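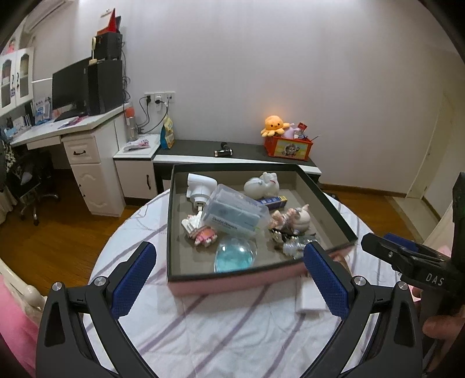 Two hand-held grippers over a box lid of small items on a round table.

Shahnaz Ekanayake writes rules for a living, and most of them fit on one page. She runs collection practice at Seruvgate, where people use hand-held grippers at home to record everyday handling tasks, and the recordings are used to train robot arms. Her current guide for collectors, known in the company as Rarau, went through its latest revision in July. The first version ran to 535 lines. The one in use now has 100.

"The long one was correct," Ekanayake says. "I would defend every line of it. But people read it on the first day and then worked from memory, and their memory was of page one."

She came to the job from warehouse safety, where she spent years writing procedures for conveyor lines and fenced robot cells. Home recording, she says, called for a different starting point. A cell is built for the machine. A bedroom or a kitchen belongs to the person doing the work, and the guide has to respect that.

So the first section of Rarau has nothing to do with technique. It covers consent and privacy. Everyone who lives in the home signs before recording starts. Letters, bank papers, medicine labels and family photos are put away or turned over. Screens are switched off or locked. A collector who notices something private in a recording afterward marks it, and the whole recording is removed.

"We don't blur and keep," she says. "We used to. Blurring means somebody has to look closely at the very thing you promised not to look at. Now it goes, and the collector is still paid for the time."

Pay was the part she had to argue for. Under the earlier system, a deleted recording counted as zero, which gave people a reason to stay quiet. In the first batch checked under the new rule, 3,609 recordings came in and collectors themselves flagged 888 of them. Some of her colleagues took that as bad news. Ekanayake did not.

"A low number would have worried me more. Those problems were always there. We were paying people to hide them."

The second section deals with the room. Her main instruction is to leave it alone. Collectors clear the work surface of anything that could break, spill or cut, and check that they can step back from it without tripping. Past that, they are told not to tidy. Furniture stays where it is, and so do the things on the shelves.

She says new collectors find this hard to believe. "They want to show us a nice home. I tell them I have a drawer full of dead batteries and takeout menus, and the robot will have to deal with that drawer too."

The objects used in a task should be things the household owns and handles anyway. Rarau asks for a mix of hard and soft, light and heavier, clear and solid. Clear plastic gets a paragraph of its own, as it is hard for a camera to read. Small items should be gathered in something with a low edge, such as a tray or a lid, so that a dropped piece doesn't roll to the floor. Food is allowed if it is sealed. Knives, glass, live plugs and anything holding hot liquid are not.

Working with two grippers has separate rules. Both stay in the collector's hands, or are set down flat with the fingers open. Neither one passes under the other. If an object has to move from left to right, the second gripper closes before the first lets go, with a short pause between.

"The pause is the rule people break most," Ekanayake says. "Your own hands don't need it. But if you run the two moves together, the people labeling the recording can't agree on when the handover happened, and then the label is worth nothing."

Failures stay in. If an item slips, the collector picks it up with the gripper where that can be done safely and carries on. Reaching in with bare fingers to fix something ends the recording. She expected complaints about that and got a good many, mostly from people who had lost a long take near the end. The guide now suggests shorter tasks, with a break after each.

Breaks are written as a requirement. The grip is squeezed hundreds of times in a session, and two collectors reported sore thumbs during the trial period. Seruvgate brought in a physical therapist from Nanayakkara, a clinic near its office, who set the session limits and wrote the stretch sheet that goes out with each kit. The finger pads are wiped before every session and replaced when the texture wears smooth.

Another company, Parnico, has asked to adopt the guide for its own collectors. Ekanayake agreed on condition that the privacy section is used whole. The technique rules can be changed, she says, and probably should be, as the two companies' grippers open to different widths and the limits on object size won't carry over.

She doesn't call Rarau a standard. That word, in her view, belongs to documents that have been through outside review, with people in the room who disagree with the author. She would like to see one written for home recording, and she has a list of points where she expects her own rules to lose. One is the ban on children's belongings when a child is old enough to object but too young to sign. Rarau allows them with a parent's consent. She now thinks the child should be asked as well, every time.

"I haven't worked out the wording," she says. "It's in the next draft as a blank line with my initials next to it."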